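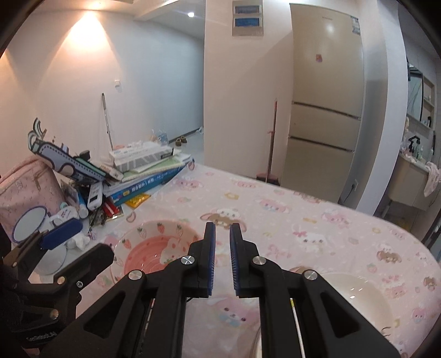
Bedding tips, the quick version. Been meaning to write this page up for ages and the ironing can wait. Mostly about washing sheets, getting stains out, and storing the things so you can find a matching set at bedtime. Start with the printed ones as they get the roughest treatment. A light pink sheet with cartoon bunnies, bows and strawberries all over it hides a lot more than a plain white one, so you have to go looking for marks. Spread it flat on the bed in daylight and check between the pictures before it goes in the machine. Bowls on beds happen in every house with children (and a few without), strawberry pattern on the rim or not, so food marks get their own bit further down.

Updated 2 Jun 2023, added the bit on zips and fixed the vinegar amount, sorry to anyone who used the old one.

Washing printed sheets

Inside out for pillowcases and duvet covers. Sheets you can't really, just fold the printed side in.
Cool wash unless someone's been ill. Then hot, and accept a bit of fade.
Do up every button and popper on the duvet cover or you will find all the socks in one corner of it. And a tea towel. Once a whole jumper.
Less powder than the box says. Too much leaves the cotton stiff and a bit grey.
No fabric softener on towels or on anything brushed cotton. Pink sheets go a bit slippery with it as well, don't like it.
White vinegar in the softener drawer, 200 ml, for a full load. The old page said double that. Far too much, whole landing smelt like a chip shop.
Don't cram the drum. One double set and that's it.

Food on sheets

Milk and yoghurt: cold water first. Always cold. Hot sets it and the smell comes back every time the bed warms up.
Fruit: rinse from the back of the cloth so you push the stain out the way it came. Then a squirt of washing up liquid, leave it, rinse again. Old berry stains, soak overnight in oxygen powder. Might need doing twice.
Chocolate: let it go hard, scrape with the back of a knife, then as for milk.
Tea: got to it straight away, cold water is enough. Found it on wash day, soak.
Tomato soup: good luck. Washing up liquid, soak, then dry it outside. Sun does more for tomato than anything in a bottle.
Crumbs — shake out of the window before stripping the bed, not after. Check who is underneath.

Never tumble dry until you're sure the stain has gone. Hold it up to the window damp. If you can still see a shadow go again.

Bowls upstairs

We gave up banning them. What works is wide and shallow with something with a lip underneath. An old roasting tin lined with a tea towel is ugly but it stays put on a mattress much better than a shiny tray does. Porridge never. Dry cereal, fine. Anything with a spoon standing up in it, no.
One trip down with the crockery every night before teeth. Soak cereal bowls at once, dried on cereal is basically cement.

Quilted bags and cushion covers

Empty all the pockets. All of them. Hair grips rust and leave little orange lines.
Zips closed, but pull the tab down flat so it can't scratch the drum.
Wash in an old pillowcase with a knot in the end, cool, short spin. Long spins make the wadding go lumpy and you'll be picking at it all evening.
Reshape while damp and dry flat over an airer. Hung by the handle they dry with a point at one end.
Dark lining in a pale bag — test it first. Damp white cloth, rub the seam inside, see if colour comes off.

Drying

Outside whenever you can. Fold sheets over the line by a hand's width and peg there, less of a ridge than pegging the corners.
Pinks and reds in the shade or inside out. They go quick in full sun. Ours lost its colour down one side in a single summer and now it's the dust sheet.
December is the hard month. Nothing dries. Airer in the smallest room, door shut, window open a crack, turn everything over at bedtime. Spin twice before it comes out of the machine, cheaper than any heater.
Fold striaght off the line and you won't need to iron. If you must iron, damp, from the plain side, not over the print.

Fitted sheets

Tuck one corner into the opposite one, then the other two, lay flat, fold the bumpy edge in, then thirds. It never looks like a shop one. It only has to fit the shelf.
Elastic gone? Unpick a few stitches at the corner, thread new elastic through with a safety pin, stitch both ends down. Ten minutes or so. Good for a couple more years.
Sheet too big for the mattress, big safety pins underneath at the foot end.

Storing

Each set goes inside one of its own pillowcases. Best tip on this page.
Two sets per bed, one on, one in the cupboard. A third one just gets musty at the back.
Write the bed size on the label in laundry pen. S, D, K. You will not remember.
Bar of soap in the cupboard, wrapper off, on a saucer so it doesn't mark anything. Change it when you can't smell it any more.
Not in plastic boxes unless bone dry. Mildew spots on cotton dont come out, I've tried everything.

Worn out ones

Middle goes first. Cut it down the middle, sew the outside edges together, hem, and you've got a single with a seam. Otherwise pillowcases from the good bits at the sides. Nicest printed pieces make drawstring bags for PE kit. Rest is dusters, cut with pinking shears so they don't fray in the wash.

Mattress protectors next time, and what to do about the smell of a new one. Short answer is hang it out for a day before it goes anywhere near the bed.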